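Plaranley hand-held demonstrations, release 2
README
Last changed 3 Jun 2022

Contents

842 demonstrations of short tabletop tasks, recorded with a hand-held two-finger gripper. No robot was present during recording. The operator holds the tool, carries out the task and releases the trigger to close the episode. Remote-control episodes from the Jeltis arm are kept in a separate archive and use a different action format.

Each episode folder holds the wrist video, the tool pose, the finger opening and a one-line task label. Pose is given relative to the first sample of the episode. Finger opening is a single value from 0 (closed) to 100 (fully open).

Start and end of episodes

Episodes begin with the fingers open and nothing held. Operators were told to pause before the first movement, so the opening samples are often nearly static. We left them in. Users training on short windows may want to drop them, as they otherwise teach the policy to wait. 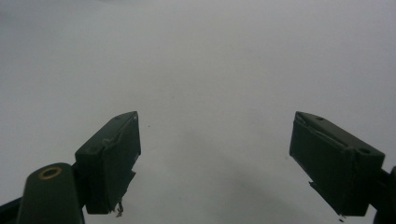 Finger opening was calibrated at the start of each session by closing the tool fully and then opening it to the stop. Sessions recorded at Cledton before the encoder was replaced drift by a few units over a long run. They carry the flag enc_old in the session file.

Splits

The training split has 400 episodes and the test split has 90. The remainder are unassigned and have not been checked by a second person. Splits are made by session, so no session appears in both.

Known problems

Pose tracking is poor over plain surfaces with little texture. Affected samples have track_ok set to 0 and the pose is held at its last good value. Do not interpolate across gaps at the start of an episode.

Task labels were typed by hand. Spelling varies, and "put down" and "place" mean the same thing.

Contact

Recording and calibration: Fitriani Harahap
File format and loader: Deepak Joshi

Release 3 is planned for July and will merge the Jeltis archive.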